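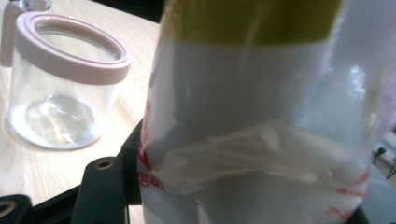 Wrist view, grasp on the wrapped container, jar to the left

Grasp width jumps on film-wrapped containers: perception or control?
Board: Manipulation software > Perception and grasping

mhelmy
We're training a grasp policy from hand-held gripper demonstrations and I've got a problem with one group of objects. Picture at the top is typical. Big translucent container, clear plastic round it, loose folds in the film.

The policy predicts gripper pose and opening width at each step. On plain boxes and cups the width closes smoothly. On anything in clear film the predicted width jumps up and down in the last part of the approach, and on the arm that shows up as the fingers chattering before contact.

The set is 541 demonstrations. I dropped 20 where tracking was lost, so 521 went into training. Image encoder is frozen, policy head is trained from scratch. Width is smoothed before training with a short median filter.

Things I've tried:
Lower learning rate on the head. No change.
Longer action chunks. Less chatter, but it reacts late.
Colour jitter in augmentation. Slightly worse.

Has anyone had this with shiny film? I'd like to know if I should be looking at the images or at the width labels.

Marwa

kettle_dynamics
Labels. Plot the raw width against time for ten of the bad ones before you touch anything else. If the person demonstrating squeezes, feels the film give and squeezes again, the width trace has a step in it and your median filter won't remove that.

hruby_v
I'd go for the images. Look at how much of the view that container takes up. It runs from top to bottom and there's a bright highlight on the right of it, under the yellow band. As the wrist moves, a highlight like that slides over the surface and the crumpled ridge in the film changes shape with it. A frozen encoder is going to give you different features for what is the same grasp.

Also, at that distance there is hardly an outline left to measure width from. The left side of the container is about all the policy has.

kettle_dynamics
Then why would the boxes be fine? A box fills the view up close as well.

hruby_v
A box has straight edges and usually print that stays put. Pale grey behind clear plastic doesn't give it much. There's red lettering on this one, but I can read "gal" and that's my lot.

Not saying labels are clean. I'm saying I'd check the encoder first as it takes less time. Run the demo frames through, take the feature distance between neighbouring frames, compare film against no film.

sfeir_user_2
How are you syncing width and images? We had chatter very like this with the Sfeir logger and it was a timestamp fault. Width was stamped on arrival, images on exposure. Every object had the offset but it only hurt on slow careful closes, and people close slowly on soft packaging.

mhelmy
Both stamped on arrival at present. I'm on Sendard for recording and it has an option for exposure time which I had left off. Will turn that on for new recordings. For old ones I can estimate the offset from the finger position in the image, as the fingers are always in view.

kettle_dynamics
Finger position in the image is a good check. The brass-ringed holes should be easy to track, you've got one on each finger there. Fit a circle, get width from the spacing, compare to the encoder reading.

hruby_v
In that picture the one in the corner is mostly out of view, so you'll get one good circle and one bad one. Use a template for the whole finger instead.

kettle_dynamics
A partial circle still fits if you know the radius. I've done it on worse. But fine, template.

mhelmy
Results so far.

I did Vojtěch's test first. Took 3328 frames from the approach part, film and no film mixed. Feature distance between neighbours is clearly higher for film, even where the wrist is nearly still. So the encoder does see something moving.

Then I did the offset check with a finger template. Image width and recorded width don't line up. The recorded one lags, and the lag isn't constant, it gets longer when the machine is writing to disk.

So it looks like both.

sfeir_user_2
A varying lag is worse than a fixed one. You can't shift the whole trace. Either warp it piece by piece or throw away recorded width and use the image width as the label.

hruby_v
Agree on using image width. For the encoder side I would unfreeze the last two blocks and add highlight augmentation. Random bright blobs with soft edges, moved between frames in the same chunk. Plain colour jitter treats the whole picture the same, so I wouldn't expect it to help here.

pluvum_dan
We unfroze on the Pluvum project with a set of this size and it overfitted badly. The policy learnt the table. You have a light wood tabletop that is probably in every demo, so be careful. I would keep it frozen and feed the width in as an input with noise on it.

hruby_v
Overfitting to the table can be seen on a held-out table. She should try it and look.

pluvum_dan
If she has a held-out table. We didn't, and we found out at the customer.

mhelmy
I've got some from the Prendholm bench, which is a different surface. Not in the training set. I'll hold those back.

Plan is relabel with image width first, retrain with nothing else changed, then the blobs, then unfreezing if it still chatters. One change per run so I can tell which did what.

kettle_dynamics
Good order. Please post the width plots, with the raw trace as well as the filtered one.

mhelmy
Relabelled run is finished. Same head, same 521 demos, 500 epochs as before. Chatter on film is down a lot but still there on the larger containers. Boxes unchanged. Blob augmentation is running now, plots to follow when I've got both on one axis.

pluvum_dan
Is the gripper width limit in the same units in both label sets? Ours wasn't.

mhelmy
Metres in both. I checked after your last post.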